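Last updated: October

I have spent a good part of this month teaching a machine to do something I could already do myself. The task is picking up a thing and putting it down in a slightly different place. My mother thinks I work in computers.

The way we do it at Ratent is by hand. You hold the gripper, you squeeze it, you do the job as if the gripper were your own rather stupid fingers, and the camera on top writes the whole business down. Then you do it again. The plan called for 3,100 demonstrations of the table task, and as of Monday I had 1,232 of them, plus a wrist that clicks.

I came to this from the remote-control side. At Bulton we sat in a chair across the room with a pair of levers and drove an arm around like a very expensive claw machine, and missed things like a very cheap one. It had its dignity. You could drink coffee. What you couldn't do was feel anything, so everybody's demos were full of little hovering hesitations, and the robot learned those first and best. I have watched a policy pause over a cup for 5 full seconds with exactly my indecision.

Holding the gripper yourself cures most of that and gives you new problems. The first is that you're too good at it. I'll start an approach from some elegant angle off my left hip that no arm bolted to a bench could ever manage, and the demo goes in the bin. The second is the start pose. Every demo should begin with the fingers open and a good stretch of table in view, and every demonstrator believes, sincerely, that theirs does.

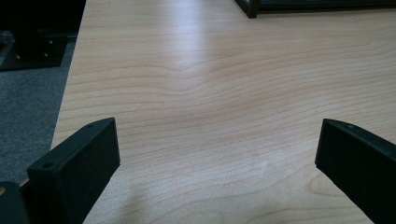 Vahidi's complaint about my start poses is that they're all the same start pose. You need to begin from the wrong places too, goes the argument, too high, too far left, pointing at the carpet if you have to, or the thing will only ever know what to do from the one spot where you felt comfortable standing.

I took this badly for an afternoon and then went back through a batch of 29 demos and had to concede. I stand in one place. I apparently hold my elbow in one place. I've been handing a robot my posture, over and over, and calling it data.

So now I shuffle. A step to the side, a bit lower, wrist rolled over, go. It feels ridiculous and slows me down badly, and the first few had me lunging at the table like someone swatting a wasp. You also have to stop yourself correcting. If the approach starts crooked you want to fix it before you press record, and the fix is the part the robot needs to see.

The other thing I'm working on is speed. Fast demos blur and slow ones teach it to dawdle, see above re: cup. I've settled on the pace of a person carrying soup. I tried humming to keep it steady, and stopped when I remembered that the rig also records sound.

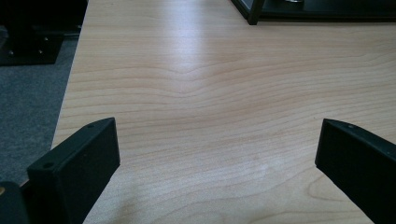
Fingers open, table ahead.

I have until the end of the month to get through the rest, after which the whole pile goes off to be trained on and I get to find out which of my habits made it through. My money's on the elbow.

Recent posts
Totden, or how I lost a weekend to calibration
The claw machine years
Things I have dropped, ranked
Wrist braces: a buyer's lament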